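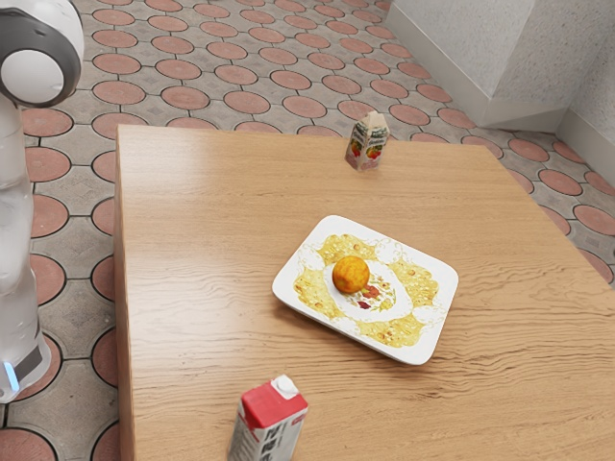

Arm cell meeting, Baltcombe, September 2020

Minutes by me again, as Jeferson Leite was doing most of the talking and can't type at the same time (he did try, last time, and we got two lines and a recipe). Present: everyone from the cell, plus Vlachou's person on the phone for the first half. Apologies from the Nultemmont lot, who were stuck on a delivery.

1. Last minutes
Agreed, except that I'd put the base bolts down as done in April and they were only checked, not re-torqued. Corrected now, sorry!

2. The arm
We spent ages on this one. The simulated table set-up and the real cell have drifted apart again. Jeferson measured the real base and it sits 18 mm further from the table edge than the model says, so anything we try out on screen lands short when we run it for real. Tanum moved the mounting plate when they swapped the cable and didn't write it down. We talked about moving the plate back, but that means draining a whole day and getting the lifting gear out, and I for one didn't fancy it. Decision: leave the plate alone, change the number in the model.

Jeferson will do the change and I'll check it with the tape measure afterwards. If it's still out by more than 3 mm we look at the table next.

3. Joint two
Still a bit of a grumble from it on the way down, mostly first thing. The log has it at 2,465 hours. Vlachou's advice over the phone was to run the slow warm-up for 15 minutes before any proper work and send them the current trace from the start and the end of it. I asked if it wanted grease and was told very firmly no, it's sealed, please don't open it. So please don't open it! The warm-up card is going on the cell door, big letters.

4. Table and objects
The model has the tray with the flowery middle, the orange fruit sitting on it, the small juice carton towards the far side and the red and white carton with the screw cap on the near side. Everybody was happy to keep those for the next round of checks. There was a longish chat about whether the tray should be squared up to the table. I said leave it at an angle, as a skewed tray shows up a bad base position much faster than a straight one does, and that carried.

Somebody asked for a shinier tabletop as well. There's already a sheen over the left part of it, so we left that where it was. Wood grain stays too, though I'd still like it fainter near the tray (my own hobby horse, noted and moved on from).

5. Cables and cleaning
The clip nearest the base on the real arm has gone brittle. I've got spares in the blue drawer and will fit one before the next run. Could whoever is wiping down the shell please use the damp cloth and go easy on the spray round the joint covers. Wipes are running low and Nultemmont will bring a box.

6. Actions
Jeferson: base offset in the model, then tell me.
Me: tape check, new cable clip, warm-up card for the door.
Vlachou: look at the joint two traces once they've got them.
Tanum: written note of what was moved and when, please.
Nultemmont: wipes.

7. Any other business
The spare key to the cell cabinet is missing again. Check your pockets, I've checked mine. Next meeting once the traces are back, same room, and I'll bring the biscuits.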